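4.2 Needle slip during autonomous throws

Of the 3,521 throws logged on the Onard platform, 61 ended in a fault stop. We went through all of them by hand. The largest group had one cause: the needle turned in the jaws of the driver after the tip had entered the tissue, and the controller kept following the arc planned for the old grasp. The wrist force estimate stayed under its limit for most of this motion, so the stop came late.

Figure 3 shows the needle driver holding the curved needle with its tip in the tissue, and the grasper coming in from the left. The planner assumes from this point on that the grasp angle is fixed.

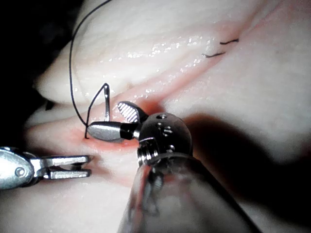 Figure 3. Needle entry beside the incision. Two short suture tails from an earlier stitch are at upper right.

Amr Fawzy objected, on reading an early draft, that a slipping needle should be called a sensing fault and not a grasping fault, as the jaws will always let a needle turn a little under side load and the system has no means of noticing. We kept the term "needle slip" but now count these cases under sensing in Table 2.

The change made in January was small. The grasp angle is estimated again after entry, and the throw is paused if it has moved past a set limit -- the operator then backs the needle out or takes over. We repeated 1,565 throws with the check switched on. Late stops still occurred when the suture crossed the needle near its tip and the tracker took the thread for part of the needle body. This second fault is treated in Section 4.3.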